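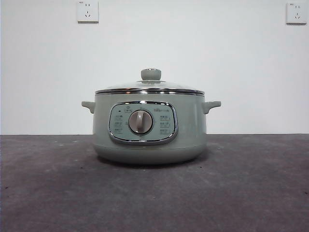 What is hot pot?

Hot pot is a meal in which a pot of broth is kept simmering at the table and the diners cook raw ingredients in it as they eat. The name covers both the vessel and the way of eating, and it is used in English for a large group of East and Southeast Asian dishes.

Overview

A hot pot meal has three parts: the broth, the ingredients cooked in it, and the dipping sauces. The broth is prepared in advance and brought to the table hot. Thinly sliced meat, seafood, vegetables, tofu, mushrooms, and noodles are set out on plates, and each person adds what they want. Cooked pieces are lifted out with chopsticks, a small strainer, or a slotted spoon and dipped in sauce before eating. The broth grows stronger during the meal, and in many places it is drunk at the end or used to cook noodles or rice.

The English term "hot pot" translates the Chinese huoguo, literally "fire pot." The British dish called Lancashire hotpot is unrelated. It is a baked stew of lamb or mutton and onions topped with sliced potatoes.

History

Cooking in a shared vessel is very old in China, and bronze pots with a space for fuel underneath have been found at early sites. Whether these should be counted as hot pots in the present sense is disputed, as it is not always clear if food was cooked in them or only kept warm.

Written references to dipping sliced meat in boiling broth at the table are known from the Song dynasty. By the Qing dynasty the dish was popular at court and was served at large banquets. The metal pot with a central chimney, filled with burning charcoal, became the usual form in the north. In the southwest, a separate style developed in and near Chongqing, where inexpensive cuts and offal were cooked in a broth heavily seasoned with chilies and Sichuan pepper.

During the 20th century charcoal gave way in many restaurants to bottled gas, and later to electric and induction heating. Portable butane stoves made the meal easier to prepare at home.

Regional styles

Northern Chinese hot pot is closely linked with mutton. The broth is light, often little more than water with scallion, ginger, and a few dried items such as jujubes or goji berries. Flavor comes mainly from the sauce, which is based on sesame paste with fermented tofu and chive flower sauce.

Sichuan and Chongqing hot pot uses a base of beef tallow or vegetable oil fried with fermented bean paste, dried chilies, and Sichuan pepper. Common ingredients include tripe, duck intestine, lotus root, and sliced potato. The usual dip is sesame oil with crushed garlic, which coats the food and softens the heat of the chilies. A divided pot, with spicy broth on one side and mild broth on the other, is widely used for mixed groups.

Cantonese hot pot has a clear broth and puts more weight on seafood, fish balls, and leafy greens. Sauces are built on soy sauce.

Japanese dishes cooked at the table in this way are grouped under the word nabemono. Shabu-shabu is made with very thin beef or pork swirled briefly in kelp stock. Sukiyaki is sweeter and uses a shallow iron pan, with raw beaten egg as a common dip.

Thai suki, Vietnamese lau, and Korean jeongol are related meals. Lau is often sour, with tamarind, tomato, or pineapple in the broth. Jeongol is usually arranged in the pan before it comes to the table.

Ingredients and cooking times

Meat for hot pot is partly frozen before slicing so that it can be cut thin. Beef and lamb sliced this way cook in less than a minute. Pork and chicken need longer and should be cooked through. Root vegetables, corn, and dried tofu are usually added early. Leafy greens, fresh noodles, and thin mushrooms go in late and are removed quickly.

Starchy foods thicken the broth and can stick to the bottom. For this reason noodles are often left until last. When the liquid runs low it is topped up with hot water or plain stock, and the pot is given time to return to a boil before more food is added.

Equipment

The traditional charcoal pot is made of brass or copper, with a ring-shaped trough around the chimney. It must be used in a well-ventilated place, as burning charcoal gives off carbon monoxide. Earthenware pots hold heat well but may crack if heated empty or cooled suddenly. Stainless steel pots are light and can be used on gas, and on induction plates if the base is magnetic.

Electric pots combine the vessel and heating element in one appliance. Some have a removable inner pot, which makes washing easier, and others are built as a single piece and must not be put in water. Small models suit one or two people. Larger ones are sold for families and may include a divider.

Food safety

Raw and cooked food should be handled with separate utensils. A common practice is to keep one set of chopsticks or tongs for putting raw meat in the pot and another for eating. Raw meat and seafood should stay chilled until needed. The broth should be boiling when meat is added, and too much cold food at one time will lower its temperature. Leftover broth can be strained, cooled promptly, and refrigerated, then boiled again before use.

Nutrition

The content of a hot pot meal depends mostly on the broth and sauces. Clear broths with vegetables and lean meat are low in fat, while tallow-based broths are high in it. Sodium can be high in all styles, particularly when processed fish balls and sausages are eaten and the broth is drunk afterward.

Social role

Hot pot is mainly a cold-weather meal, though in Chongqing it is eaten throughout the year, including in July. In many Chinese families it is served at the winter solstice or on the eve of the Lunar New Year. The meal is slow by design and may last several hours. Restaurants serving individual pots have become common as well, and these are used by people eating alone or by groups who prefer different broths.

See also

Fondue
Nabemono
Malatang
Steamboat (another name for hot pot in Singapore and Malaysia)

Last revised 2024-09-01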